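Gripper pairs withdrawn after pivot inserts work loose

May 15, 2025

Tusanard has withdrawn a production batch of its hand-held gripper pairs from use at its demonstration site after metal inserts in the finger linkages were found to have shifted under load. No one was hurt. The fault was logged in April and traced to the seating depth of the insert at the main pivot.

The grippers are held one in each hand. Jaw opening is recorded while the operator performs a household task, and the recordings are later used to train robot arms. Four units from the batch have been returned to the supplier, Giannakopoulos, for sectioning. 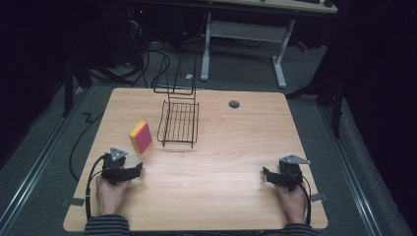 Both grippers at the table, with a sponge and a wire rack.

According to the incident summary, the fault first presented as a mismatch between recorded and measured jaw width. The operator reported that the left gripper felt slack on closing. A bench check found axial play at the pivot, and the insert could be turned by hand in its bore.

Technical lead Khrystyna-Mariia Melnychuk said the encoder had continued to report plausible values throughout, so the software raised no alarm. "The reading was consistent with itself. It was wrong by however far the insert had moved," she said.
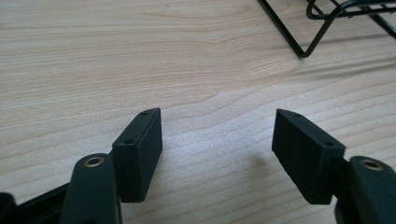

The assembly procedure calls for inserts to be heat-set flush with the surrounding material. On the affected units they had been set shallow and then pressed flush cold, leaving a void beneath the shoulder. Under repeated closing the insert settled into the void and tilted, and the finger tilted with it. Play increased with use and was worst in units that had passed 2,000 closing cycles.

A total of 1,244 recordings made with the batch have been quarantined. Rosaire Paquette, who manages the data set, said recordings in which both pads close on a rigid object can probably be corrected, as the object's width gives a known reference. The remainder will be discarded unless a second measurement is available.
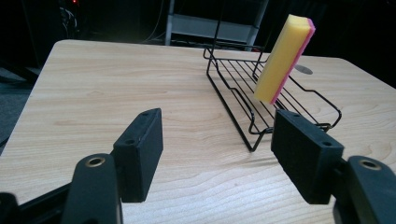 Soft objects present the larger difficulty in the recovery work. A sponge compresses under the pads, so its width at the moment of grasp cannot be assumed from its width at rest. In the rack-loading task, where the sponge ends up standing between the wires, a small error in jaw width also affects the recorded release point. Paquette's group has not decided whether any of those recordings can be kept.

Marin Ivanov, responsible for workplace safety at the site, classed the fault as low risk to operators. The closing force is supplied by the hand, and a detached finger would drop a short distance to the table. He rated the risk higher for any robot arm fitted with the same finger assembly and has asked that motorized versions stay powered down until their pivots are checked.

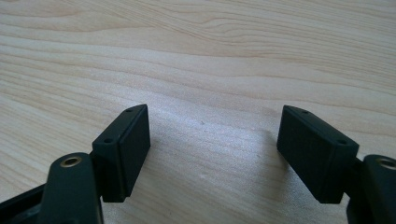 Interim measures took effect immediately. Each gripper is now closed on a gauge block before and after a session, and the two readings are compared. Units outside tolerance are tagged and removed. A pull test on every insert has been added to incoming inspection.

Giannakopoulos has supplied a revised setting jig with a hard stop. Replacement linkages are expected once the first parts from the jig have been cycle tested.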